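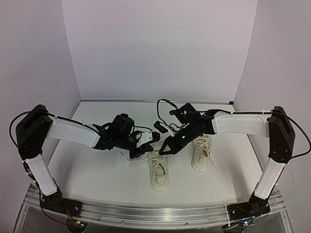
3. Materials and setting

3.1 The shoes

All shoes came from one batch, bought in September from Derkholm, a discount outlet near the lab. Lace-up only. No slip-ons, no zips, no Velcro. We wanted laces long enough to get in the way, so anything with short elastic laces went back to the store. Four pairs were kept for the main sessions. A fifth was held in reserve and never used.

Sizes were not matched. Reviewers of an earlier draft asked about this, fair point, but the question in this paper is what people do with the laces before they put a shoe away, and size made no difference we could find in the pilot. Pilot notes are with the coding sheets.

Laces were replaced on every pair before the first session. The ones that came with the shoes were too stiff and held their fold from the box. Replacements were flat laces, sold as Parisi, same length throughout. They fray at the tip after a while. Frayed laces were swapped at the end of the day, not between trials.

3.2 The table

Layout is in Figure 3. White top, pale walls at the back and on the left and right sides, even light. The top is smooth and shoes slide on it if pushed from the heel, so the starting position was checked before each trial. There are a few faint dark specks on the surface. We left them alone. Wiping the table between trials was tried in the pilot and dropped, it took too long and the coders could not tell the difference.

Plain walls matter more than we expected. In the first room (see Bassi's pilot report) there was a shelf behind the table, and participants kept glancing at it, possibly looking for somewhere to put the shoes. With blank walls that stopped.

3.3 Starting states

Three starting states for the laces:

Loose. Both ends untied and left hanging over the sides of the shoe.
Tucked. Both ends pushed down inside, under the tongue.
Tied. Single bow, loops of similar length.

The state was set by the experimenter, out of view of the participant. Order was shuffled with the Nodo script, which also wrote the trial sheet. One sheet was printed twice by mistake and the second copy discarded.

3.4 Procedure

41 adults took part. Each was told to "get the shoes ready to be put away" and nothing else. No mention of laces, no mention of pairing. If asked what ready meant, the experimenter read the same sentence again. No time limit. A trial ended when the participant let go of the shoes and said done, or nodded.

Start and end times were logged in Moment, by hand, so treat anything under a second as noise. Adelmo Bassi coded all trials for lace handling (left, tucked, tied, wrapped around the shoe) and for whether the toes ended up facing the same way. A second coder did a subset of 59 trials. Disagreements were mostly about tucked vs. left, where one lace end had slipped back out over the collar. We settled those by taking the looser reading, which was "left".

Trials where a shoe was dropped were kept. Trials where the experimeter had set the wrong starting state were removed before coding and are not in the counts in Section 4.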